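Looking After the Two-Hand Gripper Set: Questions I Get Asked a Lot

Last updated 1 January 2020

I keep the hand-held grippers going for our little kitchen-tasks project at Kotetero, and most of my messages are the same handful of questions (which is fine, I asked them all myself once!). So I've put my answers in one place. It's how I do things on our pair. If yours came with a manual that says something different, go with the manual.

How often do you check the bolts?

Before every session, with the short hex key, and I do both grippers even if I only plan to use one. I'm after snug and no more. I cranked one down hard in my first month, the finger started dragging, and I spent a whole evening blaming the spring. If a bolt turns freely, take it right out, wipe the thread, put on a tiny dab of the removable threadlocker and leave it overnight before you squeeze anything.

My fingers don't meet evenly at the tips. Is something bent?

Probably not. Nine times out of ten it's crumbs or dried rice starch down near the base of a finger, where you'd never think to look. Brush it out with an old toothbrush, then close the gripper slowly and watch the tips come together. If one still arrives early, loosen the bolt at the base of that finger, nudge it over and tighten it up again with the gripper closed.

What do you use to test the grip?

Chopsticks! I've tried pens, spoons and a very expensive set of test rods from Putix, and I keep coming back to plain wooden chopsticks. They're long and thin, so the slightest twist between the fingers shows up as a big swing at the far end. I pick one up, hold it upright, tilt the gripper each way and put it down again. I go through that 11 times per hand, and if the stick slips twice I stop and clean the finger faces before doing anything else.
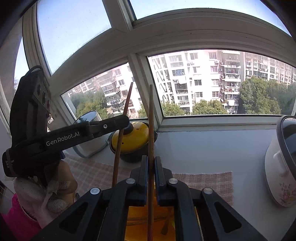
Do it somewhere with decent daylight if you can, and at the same height you'll be working at later. I used to run my checks down on a low stool and everything passed, and then my wrists were at a completely different angle once I moved up to the counter and the sticks went everywhere.

What do you clean the finger faces with?

A damp cloth first, then a second cloth with a little rubbing alcohol, then I leave them open to air. No dish soap, it leaves a film and the next thing you pick up shoots across the room. I also stay away from the Stoson degreaser that people recommend for the bigger cell. Lovely stuff on steel, but I wouldn't let it near a soft lining.

And the camera lenses?

Blower, then a dry microfiber cloth, and that's it. Steam is the real nuisance in a kitchen, so I keep the grippers well back from anything with a lid on until it has cooled down.

Can I wear gloves?

Sure, I like a knitted one on long days. Just check for loose threads around the cuff, and pull the strap in again once the glove is on, otherwise the whole thing creeps around your hand.

When do you replace the linings?

I change ours at 400 sessions or when I can see a shiny patch, whichever comes first. Always do both fingers on the same gripper together. A new lining facing an old one gives you a lopsided grip and you'll be chasing it for days.

Where do I send one that's really broken?

Ours go to the Adeyemi workshop. Take the strap off, tape the fingers shut, and put a note in the box saying which hand it is and what it was doing when it quit. January is their slow month, so if you've been putting up with a sticky trigger, go ahead and send it in now.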